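Section 3: Cutlery Handling Tasks
Jimico Household Manipulation Kit, Set-up Guide 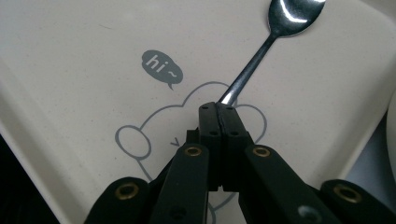

Figure 3. Gripper fingertips closed on the handle of a metal spoon, speckled tray.

3.1 Scope

This section applies to operators preparing the Jimico hand-held gripper for table-clearing tasks under the Kikley evaluation program. The program examines whether a machine can perform ordinary kitchen chores to a standard a household would accept. Results to date do not support unattended use. Cutlery remains among the less reliable categories, as a thin handle lying flat offers the fingers little to close upon.

3.2 Preparing the work surface

1. Place the tray on a level bench and confirm that it does not rock.
2. Wipe the tray and the cutlery dry. Printed trays are permitted. Record the colour and pattern on the task sheet.
3. Lay one spoon on the tray, bowl facing up. Do not prop the handle.

Note: Polished steel produces bright highlights under direct lighting. Dim or redirect overhead lamps before recording.

3.3 Performing the grasp

4. Open the fingers fully and check that the linkage arms move freely at each pivot.
5. Lower the fingertips on either side of the handle, keeping clear of the bowl.
6. Close the fingers until the handle is held at the tips.
7. Lift the spoon clear of the tray, hold for two seconds, and transfer it to the cutlery bin.
8. Repeat until 70 transfers have been logged. Drops must be entered as drops and may not be repeated under the same number.

CAUTION: Keep fingers, sleeves and lanyards away from the linkage arms while the gripper is closing.

CAUTION: Knives and forks are outside the scope of this section. Refer to Section 5.

3.4 Interpretation of results

A completed log demonstrates that the grasp is possible with a person guiding the tool. It shall not be cited as evidence of autonomous performance. Enquiries should be directed to Qusai Obeidat, Prilport office, quoting form 1845.

Section revised October 22, 2019.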